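### 4.2 What the folders told us

I'll start with the part that surprised me most, which was how little people at the Istcombe site wanted to talk about losing their jobs. I had a whole page of questions ready on that. What they wanted to talk about was their wrists, the break schedule, and who gets blamed when a bag comes out crooked.

Some background for readers who skipped Section 3. Istcombe handles cloth bags for a handful of small retailers, and before Drover came in, all of the folding was done by bare hand at long tables. Drover changed the job in stages. In the first stage people still fold, but they do it through a pair of hand-held grippers, and those folds become the material the system learns from (Figure 2). I sat in on this stage for most of January and tried it myself - badly. My first bag took me longer than I care to print.
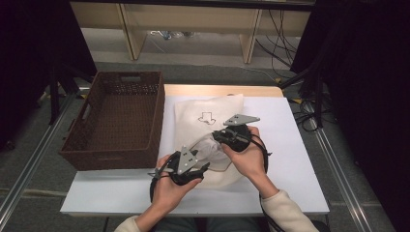 **Figure 2.** Folding a cloth bag with two hand-held grippers.

The folders kept coming back to the question of feel. With fingers you know right away if you've picked up one layer of cloth or two. With jaws you have to look, and looking is slower and more tiring than I would have guessed. Several people told me they went home with sore eyes before they ever had sore hands. One woman who had been folding for years said she felt like a beginner again, and she didn't mean it in a nice way.

Still, 134 of the 200 survey forms we got back rated the gripper work as "better" or "much better" than the old tables. I read the comments over and over trying to square that with the interviews. Pace seems to explain a lot of it. The old tables ran on a piece rate and the gripper stations don't, so a person can stop, shake the cloth out, and begin again without losing money. Take that away and I suspect the numbers would look very different (we come back to this in 5.1, where the Femitz site kept its piece rate).

There's also the matter of credit. We logged 346 comments across both sites, and a good share of them ask some version of the same thing: if the machine learns my fold, is it still my fold? Říha treats this as a training issue and covers it in the first morning of orientation. I don't think a morning is enough. The people I spoke with were proud of their folds and could tell whose was whose from across the room.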